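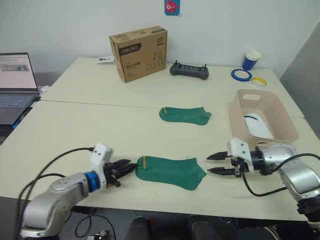 Ralten opens its Kokuvmont workshop for a day of two-arm laundry handling

KOKUVMONT, 30/08/2020 — Ralten held its first public open day at its Kokuvmont workshop today, with live sessions of two robot arms handling socks at a table. The company builds handling systems for commercial laundries and has worked on small, soft items since January.

Doors opened at 10 in the morning. Entry was free, and visitors were let in by time slot so that the workshop never held too many people at once. By closing time 308 people had signed in. Most came from Kokuvmont and the towns nearby, and several laundry operators made a longer trip.

The sessions ran in the back room, where two arms work from either side of a pair of white tables. Each arm carries a two-finger gripper. Socks were picked for the open day over towels or sheets, which laundries can already process on standard equipment. A sock is small and stretchy, and it rarely lands the same way twice. Most laundries that handle them still sort and pair them by hand.

Staff explained the main steps between runs: finding the cuff and the toe, getting a grip on each end, and lifting without letting the fabric twist too far. The second arm matters most in the lift. With one gripper alone, a sock hangs straight down and its shape is hard to read. Held at both ends, it can be turned and laid flat.

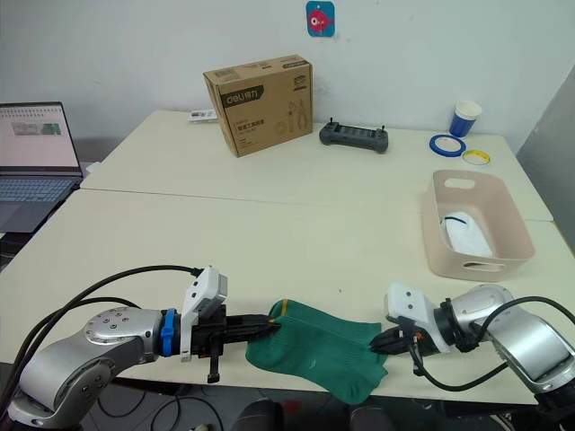 The two arms hold a green sock by its cuff and toe during the Ralten open day.

"We wanted people to see it at the speed it really runs," said Þröstur Hauksdóttir of Ralten. "It is slower than a person. If we had shown an edited film, the first question would have been what we took out, so we ran it live and answered questions while it worked."

Each session lasted 60 minutes, including time for questions. Visitors asked most often about missed grips. Ralten's staff said a missed grip is treated as a normal part of the work. The arm opens, moves back and tries again from a slightly different angle. The fingers have to come down close to the tabletop to catch thin knit, and the approach height is one of the settings the team changes most.

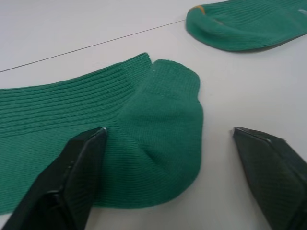
Mogens Lund, visiting from the Chaimongkol laundry, said he had expected the fabric to be the easy part and the arms to be the hard part, and that he was going home with the opposite opinion. He added that he would want to see worn socks and odd sizes before talking about a purchase, and that a machine able to pair even plain ones overnight would be useful to him.

Ralten said both points are on its list. The next block of work covers mixed loads, with different colors, cuff lengths and thicknesses on the table at the same time. Patterned and striped socks will be part of it, along with pairs that overlap or lie on top of each other.
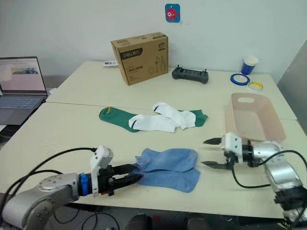 Overlaps are difficult for a simple reason — the gripper has to take the top layer and leave the one underneath where it is. The team plans a set of 100 test layouts for this and will use the same set each time a change is made, so that results can be compared from one month to the next.

A longer trial is planned with Delley, a laundry service that handles clothing for care homes. It is due to start in January at Delley's own site and will use a two-arm station of the same type. Delley's staff will load the table and keep a log of each run. Ralten has not set a price or a release date for the system.

The company intends to hold another open day once the trial is under way. Laundry operators and schools that want to visit before then can write to the Kokuvmont workshop to ask for a place on a weekday tour. Groups should give the number of visitors and say whether anyone needs step-free access. The back room is on the ground floor, and parking is at the rear of the building.

About Ralten
Ralten designs and builds robotic handling stations for commercial laundries. Its workshop and offices are in Kokuvmont.

Press contact: Þröstur Hauksdóttir, Ralten, Kokuvmont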